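Against the Origin Story

Posted 11/03/2025

I have now read the biographies of every act on the bill for the Ullbridge music weekend, and I can report that all of them were born gifted. One reached the piano before she could reach the light switch. Another sang in tune in the crib. A whole band, Flusasmont, seems to have come out of the womb already rehearsed.

I play bass in a wedding band called Trendmont, so I have a stake in this. Our own bio says we "found each other through a shared love of groove." We found each other through a notice in a laundromat. The notice said "must have car."

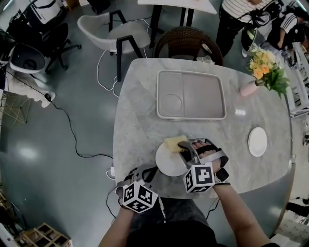
Both hands busy at the big table.

My complaint is a practical one. A bio that says the music simply poured out of someone at age 6 tells me nothing about what I am going to hear for my twelve dollars. Is it loud? Are there horns? Will there be a long piece about the sea? I have sat through the long piece about the sea, and I would have liked a warning.

It is also hard on the kids. I teach a few beginners, and most of them have read enough of these things to think that if the scales are boring at week 3, the gift must have gone to some other house. One boy asked me when I knew. I told him I knew at thirty-one, when a bride's uncle paid us in cash and asked for a card. He looked let down, and then he went and practiced, though probably out of pity.

Work sounds dull on paper, I admit. "She spent most of one June learning to count 7 beats in a bar and upset her neighbors" won't sell a record. But I would go and see that woman tomorrow. I'd want to know if the neighbors came around.
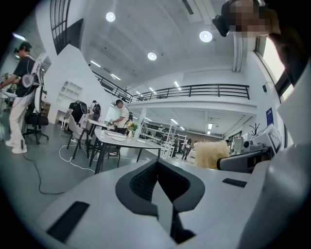
The worst offenders are the ones who learned to write bios from other bios. The local arts paper, Pace, asks for 400 words, and that's where the trouble starts. Very few musicians have 400 words of facts in them. By the second paragraph you have run out of bands and towns, and there is nothing left to do but be born again, slower, with a grandfather's guitar in the attic.

So cut it to fifty. Say what you play, who you play it with and how long the set is. If there really was a guitar in the attic, tell us about it between songs, while the drummer fixes whatever he has broken. We'll be standing there anyway.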